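Plate (dishware)

A plate is a broad, mostly flat vessel on which food is served. Most plates are round, with a raised rim that keeps food and sauces from running off. Square and oval plates are also made – the larger oval ones are usually called platters.

Early plates were cut from wood or stale bread. Pewter was common in better-off households before glazed pottery became cheap enough for daily use. Plates are now made from porcelain, stoneware, glass, metal, bamboo fibre and several kinds of plastic. 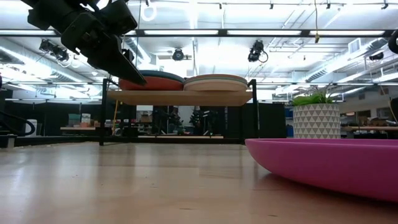 The Clavport potteries began making tableware for inns and later moved into household sets. At its height the Womel works, the largest in the town, employed 184 people and listed 3,886 patterns in its trade catalogue. Many differed only in the colour of the band at the rim. The works closed its last bottle kiln one November and the site is now housing.

Sizes

Dinner plates are the largest in an ordinary set, followed by salad plates and side plates. A side plate is often 6 or 7 inches across, while a dinner plate is 10 inches or a little more. Older dinner plates tend to be smaller and may look out of place beside a modern set.
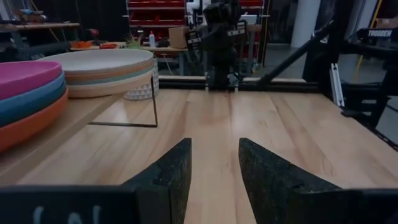 Grukico Household Reference
Entry by the McGrath editorial desk

Care and storage

Glazed plates can be stacked, but an unglazed foot ring will scratch the plate under it. Felt or paper discs are sold for this purpose. Plates with metal trim should not go in a microwave oven. Melamine is also unsuitable for microwaves and may stain if tea or curry is left on it.

See also: Bowl; Charger; Saucer; Trencher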